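Wamovdale Orchard List
Message 3073
Date: Sep 18, 2018
Subject: Re: Old apple at Holtholm, can it be saved?

> Hello all. We've taken on a garden at Holtholm with one very old apple
> tree in it. The trunk is hollow on one side and half the top is dead,
> but it is covered in fruit this year, big flat green ones with a bit
> of a red cheek. They cook down to a fluff. The neighbours call it "the
> Christmas apple" and don't know any other name for it. Is it worth
> trying to save, or should we just plant a new one? Neither of us has
> ever pruned anything bigger than a rose.

Oh, please save it! I read this over breakfast and let my tea go cold. A flat green cooker that keeps till Christmas could be any number of things, but I've only once heard that name used, by people on the Stenutholm side of the hill, and their tree came down in a gale before any of us got a cutting from it. If yours is the same apple I shall be dancing round the kitchen.

First, don't worry too much about the hollow trunk. Plenty of old apples stand for years on a shell of good wood, and the owls and beetles will thank you for it. What brings them down is weight at the top, so pick the lot this autumn, windfalls too, and prop any long branch that's bending. Then leave it alone until the leaves are off.

In January, take out the dead wood and nothing else. I know it's tempting to tidy up while you have the ladder out, but an old tree that's cut hard sulks, or else throws up a forest of thin shoots and doesn't fruit for ages. You can thin it a little more the winter after.

While you're up there, cut some pencil-thick shoots of last summer's growth, as long as your hand or longer. Wrap them in damp newspaper, put them in a plastic bag with a label (two labels, I've lost more names to runny ink than to frost) and keep them at the bottom of the fridge, well away from any stored apples. They'll sit there happily until grafting time in early spring.

Rootstocks: I get mine from Symonenko, who will sell them singly if you ask nicely. For a cooker that size I'd go for something fairly strong, unless you only have room for a small tree. Do more than one graft! I did 20 last spring and was delighted with how many took, but I still wouldn't trust a whole variety to a single stick. I'd be thrilled to have a piece for our row at Wamovdale as well — then there'd be a spare if anything happened to yours.

As for the name, put a few sound fruits aside, stalks on, picked from the sunny side, and bring them to the apple table next month. Cut one across the middle before you come and make a note of the smell. Mine smell of pear drops and I had never noticed until I wrote it down.

Do let us know how the fluff turns out in a pie, too. I'd leave out half the sugar and put in a handful of blackberries. 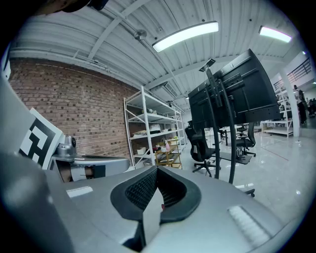
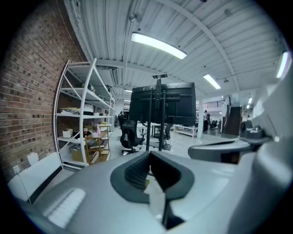
Two close-ups of the grey gripper, both from the same place.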